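Pleltlow Community Help > Arms and Grippers

Parallel gripper or suction for kitchen stuff?

Gwenllian Mostyn
Posted Monday, September 3, 2018

Trying to pick one gripper for a tabletop kitchen setup. Bowls, small dishes, play food, a bottle, spatula. Have the Lavitz parallel (black one, long fingers) on trial until the end of the month and a Hurkano suction head I can borrow. Budget is 300 for whatever I keep, so not both.

Parallel is fine on the little round dishes so long as I come in level. Suction hates anything with holes, so the colander is out for it straight away. Anyone run both on the same arm? Mostly worried about swap time and cables.

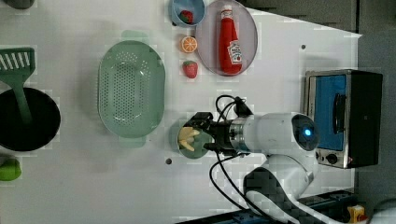
Do I need to redo the hand-eye calibration each time I change grippers?

If the camera is fixed above the table, you keep the camera calibration and only change the tool offset and payload in the controller. If the camera is on the wrist, check it after every swap, the bracket shifts a bit when you undo the bolts.

Cledwyn Wynne
Ran both for most of August, same arm. Kept the parallel.

Suction was quicker on flat plates and smooth fruit. Useless on fries, strawberries with the dimples, anything slotted. Also the air hose is one more thing to snag. Parallel took me longer to tune but covers nearly all of what you list. Start with force low, mine was crushing the soft dishes until I turned it way down. Put thin rubber on the fingertips, the bare ones slip on glossy plastic.

Swap took me 14 minutes with the tool offset saved as a preset. First time was a lot worse, didnt have the presets.

Cables: leave a loop at the wrist big enough for full rotation, then tie down at the forearm. Run the last joint to both limits by hand before you tighten the ties. I pulled a connector out by skipping that.

Dilwyn Yorath
get the parallel. suction is for boxes

Morfudd Prydderch
Depends what the bottle weighs. Full ketchup is heavy for the small Lavitz, an empty one is no bother. Pritchard sell longer fingertips for 190 but they flex, so I went back to the stock ones after 2 days. Wide plates are still a pain, you have to get them by the rim and they tip. If plates matter more than food to you I'd look at the suction agian.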